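Gercombe High-Back Office Chair with Headrest, Black

In stock. Ships from our Vukcombe warehouse.

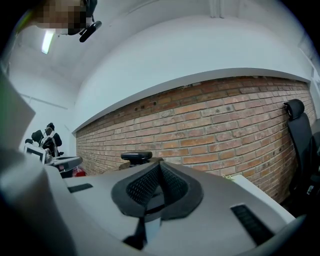

Tall back, headrest, black all over, at the far side of a room with exposed brick.

The Gercombe is a chair for people who sit down in the morning and mean it. It has a tall back, a headrest at the top of that back, and arms that stay where you put them. It comes in black. We offered it in mustard for one season and still have opinions about how that went.

Dudeck has been making office seating long enough to know that most of us don't sit in chairs the way the drawings suggest. We slide forward. We tuck a foot under. We lean back during calls and hope the microphone is off. The Gercombe was worked out with that kind of behavior in mind, so the tilt unlocks with one lever under the right side of the seat and the tension knob turns without the help of a second adult.

The headrest moves up and down and also pivots. Taller customers like it. Shorter customers can take it off with the hex key in the box, and should then put the two screws in the little bag provided instead of in a kitchen drawer, where they will join the others.

What's in the box
Seat, back, headrest, pair of arms, gas lift, five-star base, casters, hex key, bag of screws, bag for the screws you remove, one sheet of instructions with pictures and a very small amount of text.

Assembly
Plan on 19 minutes if you read the sheet and a pleasant evening if you don't. Put the casters in first. Attach the back to the seat loosely, get all the bolts started, then tighten. The arms are marked L and R on the underside, from the point of view of somebody sitting in the chair, a sentence that cost us a good deal of email before we added it to the sheet.

Floors
The standard casters are made for carpet. For hard floors, add the soft set at checkout. If your building is an old brick one with floors that slope toward the street, the soft casters will not fix that, but the locking set will keep you near your desk.

Care
Vacuum the seat now and then. Wipe the arms and base with a damp cloth. Crumbs collect where the back meets the seat, as they do in every chair ever sold, and the crevice tool gets most of them.

Details
Item number: 1572
Color: black
Headrest: height and angle adjustable, removable
Arms: height adjustable
Tilt: locks upright or in any of three reclined positions
Warranty: 11 years on the frame and lift, two on casters and arm pads
Spare parts: casters, arm pads, gas lift and headrest are all sold separately

From customers

"I bought one for the back office and then had to buy another, as the first kept being in the front office when I wanted it. Comfortable. The headrest is the good part." Soledad Llorente

"Four stars. The chair is fine. The box was too big for my hallway and lived on the porch until October." Cledwyn Voyle

Goes with
The Mbwambo footrest, which fits under most desks and is the same black. Also the Dudeck desk mat, if your carpet is deeper than it looked in the store.

Delivery and returns
The box comes to your door by ground freight. Upstairs delivery can be added at checkout and is worth thinking about before the truck arrives. You can return the chair within 30 days, assembled or not, though please take the casters off so it doesn't leave on its own. Keep the box until you've made up your mind.

Questions about fit or parts go to the Vukcombe desk, extension 622. Have the item number handy, or just say "the tall black one" and we'll know.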